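Februar, kurz nach halb sieben, noch dunkel

Schlecht geschlafen. Um fünf schon im Gewächshaus, Heizung läuft, immerhin. Gelbtafeln in Reihe 3 durchgesehen: Trauermücken, klar, aber auch Thripse. Und zwar nicht wenige. Letzte Woche war da fast nichts drauf. Die Paprikajungpflanzen sehen noch ordentlich aus, bei den Auberginen silbrige Stellen auf den unteren Blättern, schwarze Kotpünktchen drunter. Also doch. 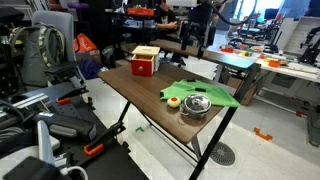 Tisch mit Topf und grünem Tuch, Februar

Raubmilben bei Flisex bestellt, neun Beutelketten, sollten eigentlich morgen kommen. Zu kalt für den Versand? Angerufen, Warteschleife, aufgelegt. Später nochmal. Nematoden gegen die Mücken hab ich noch, Kühlschrank unten, haltbar bis Monatsende. Heute abend gießen, wenn die Sonne weg ist.

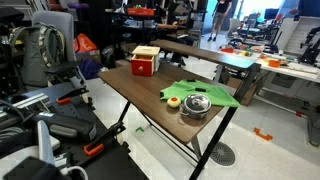
Die Auberginen stehen zu eng, das ist das eigentliche Problem. Hätte ich im Januar schon auseinanderrücken müssen, war zu faul. Unten steht die Luft, man kommt mit der Lupe kaum ran. Die Larven sind blassgelb und winzig, nicht so ein schönes Gelb wie der kleine Ball mit dem roten Oberteil neben dem Topf, eher wie alter Senf mit Wasser. Ohne Lupe sieht man nur Striche. Drei Pflanzen gleich rausgeschmissen, in die Tüte, zu, Restmüll. Nicht auf den Kompost!!

Mittags Mail aus Tullport, wegen der Sorte Soriano. Die haben dort das gleiche, nur schlimmer, und schon seit Weihnachten.
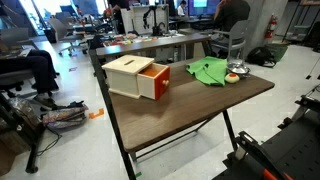 Jimska schreibt, ich soll mit den Milben bloß nicht warten, bis man den Schaden von oben sieht, und die Blüten abklopfen, da sitzen die meisten. Blüten hab ich noch keine. Aber gut, auf weißem Papier abklopfen geht auch mit Blättern. Gemacht: überall kleine Striche, die loslaufen. Pfui.

Im alten Pflanzenschutzheft von 1916 nachgeschlagen, da steht Tabakbrühe. Nein danke.

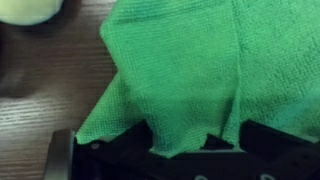
Blautafeln also auch noch aufhängen, knapp über die Triebspitzen, und alle paar Tage nachrücken. Unkraut unter den Tischen muß weg, Vogelmiere vorallem, da überwintern die doch drin. Flisex nochmal versucht, diesmal durchgekommen: Paket ist unterwegs, mit Wärmepack. Jetzt Nematoden anrühren, Kanne ohne Sieb nehmen, dann Bett.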